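The Year I Stopped Buying Spaghetti Sauce

By Tiina Pelkonen

I didn't set out to become a person with opinions about lids. I set out to save a little money, and then in January my neighbor Anneli Pesonen handed me a shopping bag full of empty jars over the fence and said she was moving to a smaller place and did I want them. I said yes before I'd looked in the bag (I always do this, ask my husband).

So there I was with 12 jars and nothing to put in them. Rice went first, then lentils, then the buttons that had been living in a cereal bowl since we moved to Kindwood. By the end of the week I was walking around the kitchen hunting for things to decant!

The sauce came a bit later. I'd been buying the same Zuretti tomato sauce for years, a jar a week, sometimes two if my sister's kids were over. Then the price went up again and I stood in the aisle doing sums on my phone like a crazy person. I put it back and bought canned tomatoes, an onion and a head of garlic, and went home feeling very pleased with myself. That first batch was thin and sour and we ate it anyway.
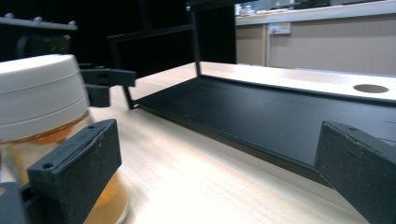 Parisa Abbasi fixed it for me. She teaches the evening cooking class at the Steken community center, and she listened to my whole sad story while chopping parsley at a speed I found alarming. Cook the onions longer, she told me. Longer than that. When you think they're done, go and fold some laundry. She also puts in a spoonful of butter at the end, and I've done it ever since.

Now I make a big pot every other Sunday – well, most of them – and it gives me 7 portions, which go in the freezer in whatever tub I can find. I know people who can their own sauce properly, with the thermometer and the tongs and the rest of it. I'm not one of them. Libor Sokol down at the hardware store has tried to sell me a canner twice, and it costs more than 140 dollars, and I'd have to keep it in the bathtub.

What surprised me was how it spread to everything else. Once I'd quit one thing I started squinting at the others. Salad dressing was easy. Granola was easy too, if you don't wander off and burn it. Mayonnaise I've gone back to buying, and I feel fine about that. Same with crackers, which took me a whole afternoon and tasted like a cereal box.

Anneli came by last week to see her old street and stayed for lunch. She ate two bowls of pasta, asked for the recipe, and then asked if she could have a few of her jars back.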